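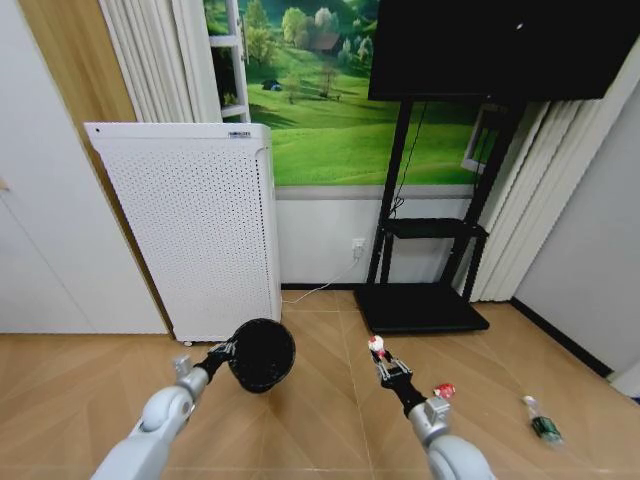 Notebook, April, evening session at Panerholm

Started 6 pm. Room cold, heater on for half an hour before we sat, then switched off because of the click it makes. Two sitters and me with the notebook.

Purpose tonight: to repeat the silent sitting from last time, but with the writing done separately. Last time we spoke our impressions aloud, one after another, and I think now that this was a mistake. When the first person says "an old woman, blue apron," the second person already has a blue apron in the head. I have the same weakness, I noticed it in myself. So tonight each one writes on own paper, folds it, and we open only at the end.

Opening. We used the short form from the Paiva circle, which is only the breathing, the naming of the intention, and the request for protection. I translated it again because my first translation had "demand" where it should be "ask." It is a small word but I did not like to say it. With "ask" the voice goes down by itself and the shoulders also.

First sitting, 14 minutes. I wanted twenty but one sitter gave the sign to stop and we always respect the sign. No discussion about this. She wrote afterwards that she felt a pressure on the left side of the face, not unpleasant, like when you stand near a wall in the dark and know it is there. I had nothing for most of the time. Near the end I had a very quick picture of a staircase with a turn in it, and the feeling of being late for a meal. I wrote it down although it seemed silly. The rule is to write it also when it seems silly.

Break with tea. We do not talk about impressions in the break. We talked about the train and the price of eggs.

Second sitting, same length, by agreement. Moved my chair so that I do not face the window. The street lamp was disturbing me, it makes shapes when the curtain moves, and I do not want to collect curtain shapes and call them visitors. In this sitting I had the warm feeling in the hands, which comes often and which I do not count anymore as an impression. It comes also when I wait for the bus in gloves. But after the hands there was something else, a kind of attention turned toward me, from slightly above. I cannot describe better. It stayed for some breaths and then I was only a person on a chair again.

Opening the papers:

Sitter A: pressure on the left side of face. Smell of soap. The name of a month, she thinks October. A feeling of somebody patient.
Sitter B: nothing in first sitting. In second sitting, a man's hands folding a cloth, very exact corners. Some sadness but not heavy.
Me: staircase with turn, late for meal. Attention from above.

What matches: I would say "soap" and "cloth" can be put together if one wants to put them together. I want to, so I should be careful. "Patient" and my attention from above, also perhaps. The staircase matches nothing. I leave it in.

Remark about matching. I have read again my pages from the winter and I see that I marked as a match almost everything that was not opposite. A horse and a road I marked as a match. This is too generous. From now on I will use 2 columns, one for the same thing in plain words (soap and soap) and one for things that only feel related. In the second column I can be as generous as I want, but I must not carry it over to the first one. Tonight the first column is empty. The second column has the soap and cloth, and the patient presence.

I was a bit disappointed when I drew the empty column. I want to write this honestly for the colleagues who read this book. I have no doubt that the other side is near to us, I have not doubted it since my own first experience. But what I believe and what is on the paper are different, and the notebook is for the paper.

About the Trukeo cards. Sitter B brought the deck and asked if we can draw one card at the close. I was against, because a picture on a card gives everybody the same story to walk home with. We made a compromise: the card is drawn after the papers are opened and signed, and it is written on a different page. It was a card with a bridge. She was happy with it. It is on the back page with the other cards.

Closing. Thanked, released, windows open for five minutes. Everyone ate something. I insist on the eating, bread or a biscuit, also for those who say they feel fine. Sitter A had a light headache when she stood up, gone after water and bread. I will ask her in the morning how she slept.

Dream, added next morning: I walked in a corridor that had a smell of ironing. No person in it. I woke at 4 and wrote this half asleep, my handwriting is terrible, but "ironing" is clear. I put it in the second column with a question mark. It came after I had read the papers, so it has not much weight. Sitter A slept well and had no dream that she remembers.

To do before next time:

Ask the Parham group how they keep the papers. They number them before the sitting, I believe, and a person who did not sit opens them. This would be better than me opening them, because I know already what I wrote and I read the others with my own picture in mind.

Buy thicker paper. One can read the pencil through this one when it is folded.

Thicker cloth for the curtain, or borrow the old one from the Paiva room if they do not use it.

Decide about the length. I would keep 14 minutes. The two sittings had the same length tonight and it was the first time that the second one did not feel like a punishment.

Write the opening text clean on a card, with "ask," so that another person can read it when I am absent.

Question still open for me: should we name a particular person in the intention, or leave it open to whoever wishes to come? The Parham people name. We did not name tonight. With a name, it is easier to check afterwards with the family. Without a name, I feel less that I am pulling at somebody's sleeve. I will try one evening with a name, if both sitters agree, and write the name in the sealed paper only, so that the others do not know it.

Finished writing this at 10 in the morning, second cup of coffee.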